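How to read a quarterly results release without being taken for a ride
By Nisreen Saliba
2 May 2024

Every three months the companies you own shares in put out a results release, and every three months the headline says something cheerful. I have read a lot of these. Most were written by people whose bonus depends on you stopping after the second paragraph, so start somewhere else.

Step 1. Skip to the tables
Scroll past the quotes from the chief executive. Find the income statement, which is usually near the end, and write down three numbers: revenue, operating profit and net profit, each with the same quarter a year ago beside it. Do this before you read a word of the commentary.

Step 2. Look for the word "adjusted"
Take Zular, an online homeware seller. Its last release led with adjusted profit of 567 million. Net profit, eleven pages down, was 80 million. 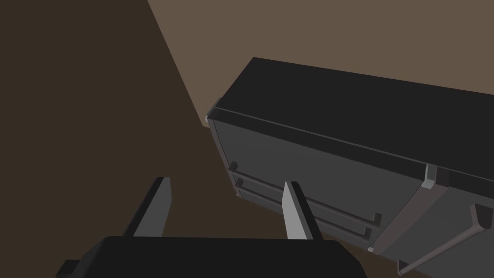

The difference was share awards, a write-down and something called "transformation costs". Perhaps those really were one-offs. Go back through the earlier releases and see how many times the same one-off turns up. With Zular I found transformation costs in every set of results I could get hold of, which makes me wonder what it is being transformed into.

Step 3. Ask who set the bar
"Beat expectations" means the company did better than the average guess of a handful of analysts. Those guesses are often nudged down in the weeks before, sometimes after a quiet word from the company itself. Look up what the same analysts expected three months earlier. If the bar was lowered and then cleared, I don't call that a beat.

Step 4. Check the cash
Turn to the cash flow statement and find cash from operations. Profit can be moved between quarters by perfectly legal means. Cash is harder to fiddle, though suppliers can always be paid late, so glance at trade payables too. A sudden jump there deserves a question.

Step 5. Be careful with customer numbers
Flustik, which sells subscriptions, likes to report "engaged members". I had to go to a footnote to learn that anyone who opens an email counts.

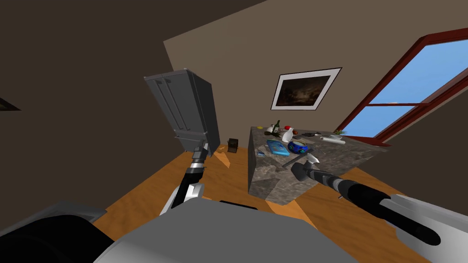 Divide revenue by whatever the company calls a customer and compare it with last year. If the customers are going up and the money from each is going down, somebody is handing out free trials.

Step 6. Read the outlook last
Forecasts are opinions. Note the range, note whether it has changed, and ignore the adjectives.

My colleague Fouad Nimri thinks I'm too hard on adjusted figures and that they help when a firm has just bought another. He may have a point in the first year. After that I go back to the plain number.

None of this tells you whether to buy or sell. The share price may jump anyway, and I have been wrong about that plenty of times.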